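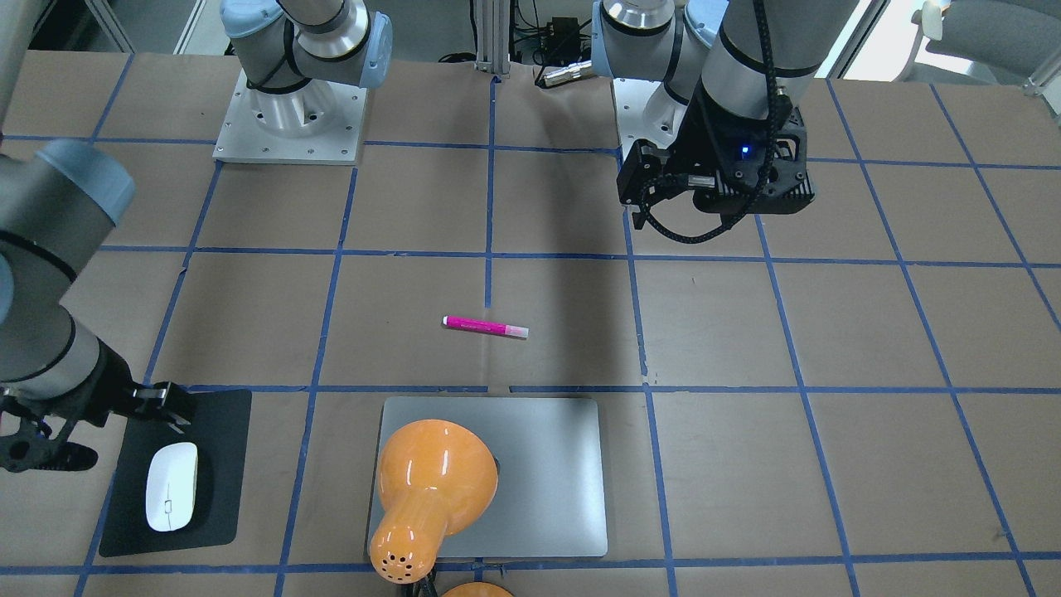 The Bank of Dad is closed for lunch

Pocket money was supposed to teach our children thrift. Mostly it has taught them law.

By Danica Šindelář

My father paid my brother and me on Saturday mornings at the kitchen table, after he had finished his egg. You could not ask for the money. Asking meant he would have a second cup of tea, and sometimes a third, while we stood there in our socks. When he was ready he took the coins out of a tobacco tin and pushed them across the oilcloth with one finger, as if he were conceding a chess piece.

I swore I would do it differently, and I have. I forget to do it at all. My daughter, who is nine, keeps a record of what she is owed in the back of a school planner, with interest. I never agreed to interest. She says I didn't object at the time.

When I began asking other parents in Galtstead how they manage, I expected tips. What I got was closer to confession. People lowered their voices. One father of three at the swimming baths told me he had been paying his sons in arrears since February and that the eldest had started to mention it in front of guests.

Otakar Vávra used to run the ironmonger's on the corner and has five grandchildren, to whom he gives exactly the same amount regardless of age. The oldest is at university and the youngest still eats sand. His daughters have objected to this for years.

"A sweet costs the same whoever buys it," he told me. I put it to him that the university student was perhaps not buying sweets. He said he'd seen her kitchen and he wasn't so sure.

Most of the families I spoke to had, at some point, tried to tie money to chores. It starts well. There is a chart, there may be stars, and for about 2 weeks the bins go out as if by magic. Then a child does the sums. Aino Hyvönen, whose twins are eleven, had a tariff taped inside the larder door covering everything from feeding the dog (Moser, elderly, would accept food from a burglar) to cleaning the bath. Her son looked it over one evening and informed her that he had decided to retire.

"He'd worked out that he didn't need much," she said. "He had a coat. We were obliged to feed him. What was I going to say?"

The other twin, meanwhile, had subcontracted the bath to a friend from school at half the rate and was lying on the sofa reading. Aino took the tariff down. The marks from the tape are still on the door, and the dog gets fed by whoever can't stand the staring.

I asked her which twin worried her more. She said it changed from day to day.

There are apps now, of course. You can pay your children by phone and receive a small cheerful noise each time they buy crisps. The Hájek family tried one for a winter. Miloslav Hájek liked it because it never ran out of change, and went off it when he realised that he could see every single thing his daughter bought and was supposed to have feelings about it. She was 13. She spent 300 crowns left over from a trip to her cousins on a rubber octopus and never spoke of it. "I lay awake," he said. "I didn't want to ask about the octopus, because then she'd know I'd looked."

He has gone back to coins. They come in an envelope on the first of the month, and what becomes of them is between her and the octopus.

My own daughter's great ambition was a board game called Lirninent, which is set in a harbour and has, as far as I can tell, 1,000 pieces, all of them the size of a lentil. She saved for it from the new year until Easter. I was very moved by this. I told my father on the phone, and I may have told the woman in the post office too. We caught the bus to Lotside, where the toy shop is, and she stood in front of the shelf with her purse for so long that the assistant came over to ask if we were all right.

Then she bought a torch. It was a perfectly ordinary torch and she could have had one of ours. I said as much on the bus home, at more length than I'm proud of. I said something about goals. She shone it into her own hand to see the red, and let me finish, and asked whether she still had to save the rest or whether it was hers.

Alžběta Rusnák taught infants for most of her working life and has heard every version of this story. She thinks parents talk too much about money and show too little of it. Her mother did the household accounts out loud, on a Sunday, with swearing. Alžběta and her sisters knew what coal cost before they could tie their shoes. They also knew several words that had to be unlearned before school.

"Give them the money on the day you said you would," she said. "After that, keep your nose out. You'll be wanting them to do the same for you when you're eighty."

I went home and paid what I owed, in full, including the interest. It came to rather more than I'd have guessed. My daughter counted it twice on the stairs and wrote "settled, July 2025" in the planner, and had me sign next to it. Then she asked if I needed to borrow any for the window cleaner. I did, as it happens, and we are still discussing terms.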